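Workshop notebook
October 10, 2021

Reclaim clay, liners and the Prarodier shelf

Came in early to deal with the reclaim before it got any worse. The big tub had been standing since the end of the summer classes and the top had gone sour. Skimmed off the water, which was brown and smelled of ponds, and kept it back in the lidded bucket for wetting the next lot. The clay underneath was better than I feared. It is mostly Classka smooth with a bit of the groggy body in it from the handbuilding people, and no plaster that I could find, though I only went through the top half by hand.

Pushed two bowlfuls through the Stamik sieve to get the lumps out. The mesh has come away from the ring on one side and lets bits through if you lean on it. Either re-solder it or keep it for slip only. I have put tape on the handle so it doesn't get used for glaze by mistake.

Laid the rest out on the plaster bats in sausages bent into arches, as usual. The left-hand bat is slow. It was cast with the same plaster as the others but it has had two years of use and I think it needs a proper drying out on top of the kiln. Swapped it for the spare from under the sink, and the clay on that one was ready to lift by lunch. The clay on the old bat still stuck to my thumb at four.

Changed liners as well while the tubs were empty. The bag needs to be turned well down over the rim all round, otherwise it slides in under the weight of the first slops and you end up fishing for it. An uneven fold is fine so long as there is enough of it.

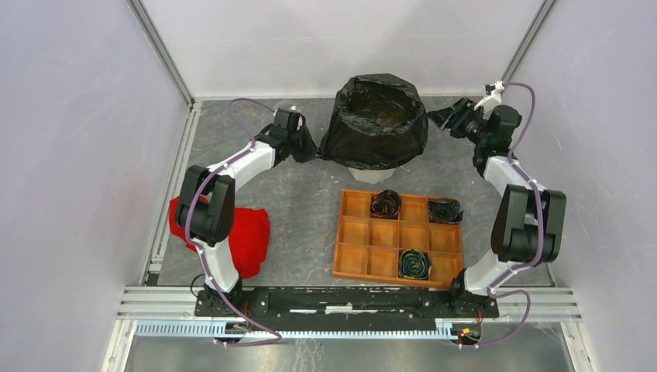

Drying test, shelf against cupboard

This is the one left over from last time. The question was whether tiles kept in the damp cupboard and tiles wrapped on the open shelf reach leather-hard in the same state, or whether the wrapped ones go dry at the edges first. I have been telling people the second for years on the strength of a few cracked plates.

Made two tiles from the same slab, rolled both ways and cut with the metal template. Each one trimmed to 369 g. One went in the cupboard on a wooden board, the other on an identical board on the shelf by the window with a bag over it, tucked under but not sealed.

Left both for 12 days. Result:

Cupboard tile: 333 g, even colour, takes a fingernail the same at the middle and at the corners. Flat when laid on glass.

Shelf tile: lighter than that, but I wrote the weight on the board and then wiped the board. My own fault. Corners pale, centre still dark. Lifted slightly at the corner nearest the window. No cracks yet.

So the edges do go first, at least on that shelf at this time of year. I would like to run it again in December with the heating on, and turn the tile halfway through to see how much of it is the window. Use a pencil on the tile itself for the weight, not the board.

For now, anything wide and flat goes in the cupboard. Mugs and small bowls can stay on the shelf. Handles get their own twist of plastic as before.

Bagging up

The reclaim came off the bats in reasonable shape and I wedged it in small lots. Bull's head for the first few, then spiral when my wrists had had enough. It is a touch short - it splits when bent round a finger - so I have marked it for throwing practice and test tiles only. A few weeks' rest should help. If it is still short after that I will mix in some fresh Classka, half and half.

Blocks are stacked under the bench with the oldest to the front. Each has a strip of masking tape with the month and the word RECLAIM, in capitals, after the muddle in spring when a block of it was fired as bought clay and came out freckled.

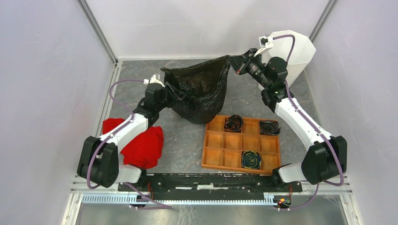 Storage is where we lose most of the clay we bother to save. A block wrapped with air in it dries on one face and then somebody sprays the outside, which gives you slime over biscuit and no end of wedging. Double wrapping helps, pressing the air out helps more. The black bags are thin, crumpled, glossy things, and if you pick one up by a corner the rest just hangs down in a pouch, so don't try to dress a block by dropping it in from above. Lay the bag flat on the bench, put the block in the middle and fold the sides over like a parcel. Then turn it over so the weight closes the fold. Tape is not needed and only tears the plastic when you come back to it.

The heavier bags that bought clay comes in are worth keeping. Rinse, hang over the tap, check for holes by filling with a little water. I found four good ones behind the pugmill, and one that had been used for plaster, which went straight in the skip.

Glaze

Batch 233 is the oatmeal with less tin. Sieved it again and it has settled hard in the bottom of the bucket, like the last one. Stirred for ages with the drill paddle. Added a pinch of Epsom salts dissolved in hot water and it stayed up for the afternoon, but I want to look at it again before it goes on anybody's work. If it has set like a brick by next session, try a little bentonite in the next batch, added dry with the other powders.

Two test tiles dipped, one long and one short. Both on the Prarodier middle shelf, towards the back where it runs a little cool. Put one more at the front if there is space when the rest of the load goes in.

Kiln

The Prarodier tripped once on the last bisque and I reset it at the board. Finished normally. The lid brick near the hinge has a crack that was there before and does not look any longer. Vacuumed the element grooves. The bottom one has a bead of something glassy in it that I could not shift with the nozzle, and I did not want to start picking at it. Have a look with a torch and a better light than the overhead one.

Bat wash is nearly finished. There is enough for one more coat on the half shelves and then we are out.

To order from Grgić:
- Classka smooth, usual amount
- bat wash
- cones for the next few firings
- replacement mesh for the Stamik, if they sell it separately
- bentonite, smallest bag

To do:
- old plaster bat on top of the kiln, well away from the vent
- go through the bottom half of the reclaim tub for plaster before it is slaked again
- pencil on a string for the damp cupboard
- ring about the kiln tripping if it does it a second time
- wash the grey towels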